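Talks > Comics and Cartooning > Speaker notes

Drawing a daily strip when you also have a life

Okay, start with the coffee story. My first editor at Listell was Simin Ghasemi, and she asked for 40 strips before she'd even talk about a contract. I had five. I said "sure, no problem" and then went and sat in my car.

(Wait for the laugh. If there isn't one, move along.)

Husden is a strip about two brothers who run a ferry that hardly anyone rides. People ask if it's my family. Kind of! My uncle did have a boat. He was much meaner than Davoud lets him be on paper - that's me, I'm Davoud, say hi.

Now the Sunday page. Show the rough with the gull first, then the inked one. Talk about cutting words. The gull used to have a whole speech and now it just says "No." Rhun Hopkin lettered that one and he thanked me.

Writing with a kid in the house: I get up at 5, I pencil until breakfast, and after that I'm no use to anyone. Gags go on the back of receipts. I have around 1,000 of them in a shoebox and most say things like "goat, but taller."

Read the reader letter about the November storyline. Slowly, because I always rush it.

Questions next. Somebody will ask about syndication, so send them to Pejman, he's in the second row and he loves it.

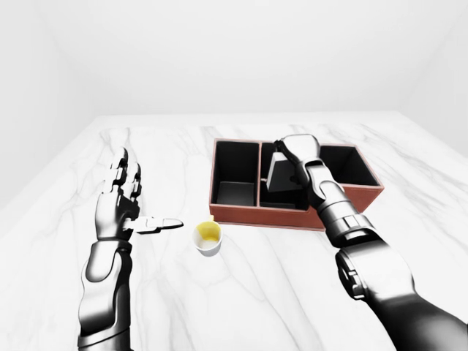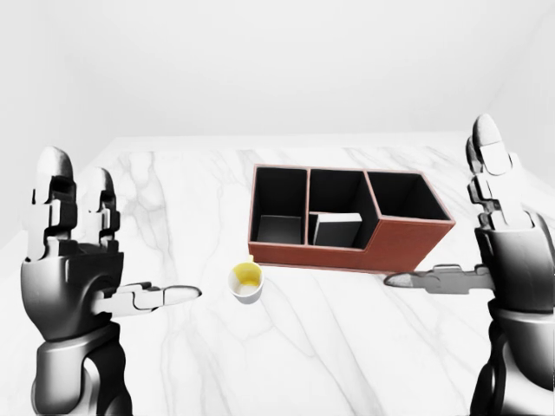
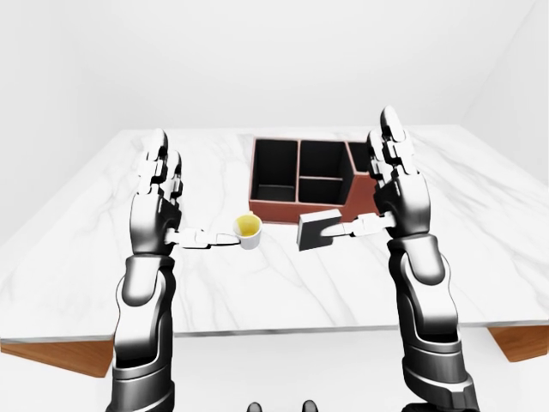
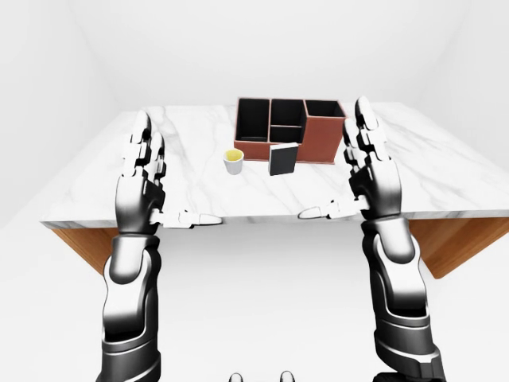
Davoud Ghorbani

Contact | Copyright Davoud Ghorbani | Back to top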